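# Are Machines Ready for the Chores?

*Position essay, issued 7/5/21 by the Idard Institute for Household and Workplace Studies*

The Institute is regularly asked by members whether a machine can yet be trusted to clear a table, load a rack or put stock away in a back room. Our position is that the answer depends on the chore, and that most public claims on the subject are made too broadly. A single cup on a white table is enough to show the difficulty. The views below come from simulation.

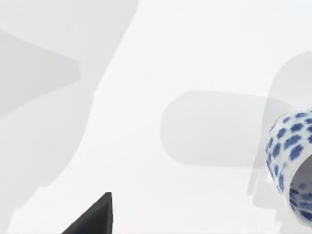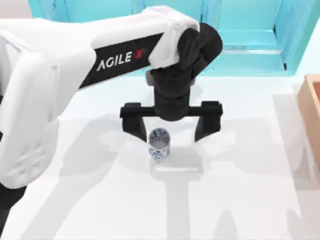 *The blue-and-white cup, lying on its side in the first view and upright between the open fingers in the second. The third view shows the turquoise holder and the wooden box beside it.*

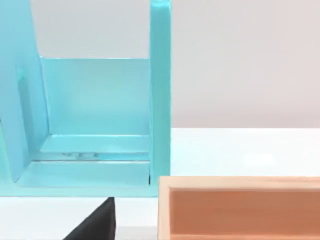
Members who have washed dishes for a living may find such an exercise slight. A person picks up a cup without looking at it for long, turns it in the hand, and sets it down where it belongs while talking to someone else. Each part of that act must be worked out for a machine. It must find the cup, decide from which side to approach it, close on it firmly enough to hold and gently enough not to crack it, and then release it in the right spot. A cup that has fallen over calls for a different approach from one that is standing, and a household contains both.

The Institute does not share the view that rehearsal in simulation is without value. A simulated cup may be dropped all day at no cost to anyone, and a poor method can be thrown out before it reaches a kitchen. We do hold that success in simulation should be reported as success in simulation. Real tables are sticky. Real cups have handles that have been glued back on, and real light comes through the window at an awkward angle in the late afternoon.

Our own inquiry this spring covered two sites. At Werkaneo, a packing firm, an arm was assigned to move identical jars from a tray to a carton. Over 600 jars were moved in the course of the visit, and our observers recorded 4 failures, all of them at a point where the carton had been folded badly. The firm's floor staff regarded this as good work and so do we. The jars were the same size, the tray was always in the same place, and a worker stood near enough to help.

The second site was the staff kitchen at Zudeletti, where a similar arm was asked to clear a counter after lunch. The counter held 13 items of mixed kinds. The arm put away 8 of them. It left a damp cloth, a lid, two spoons lying one on top of the other, and a glass that it approached several times and did not lift. The task took most of the lunch period. A member of the kitchen staff finished the job in less time than our observers needed to write down the result.

It would be easy to draw too harsh a lesson from the second visit. The arm broke nothing, and it stopped when it could not proceed, which we consider a proper standard of conduct for any machine working near people. We would rather see a glass left on the counter than a glass on the floor. Still, an employer who had bought that arm to replace a pair of hands would have been badly served.

The Csizmadia report, which some members have quoted to us, proposes that household machines be judged by how fast they complete a chore. We disagree. Speed matters on a packing line. In a home, the first question is how often a person must step in, and the second is how much tidying the person must do beforehand so that the machine can begin. A device that requires a bare counter in order to clear a counter has not relieved anyone of much.

We therefore advise members to treat the purchase of such equipment as they would any trial. Ask to see the chore done in the room where it will be done, with the objects that are used there. Ask what happens when something has tipped over. Keep a written record of every time a worker lends a hand, and have the supplier sign it. Where the work is steady and the objects are alike, a purchase may be justified now. For mixed household chores, the Institute recommends that members wait, and it will visit both sites again before revising this advice.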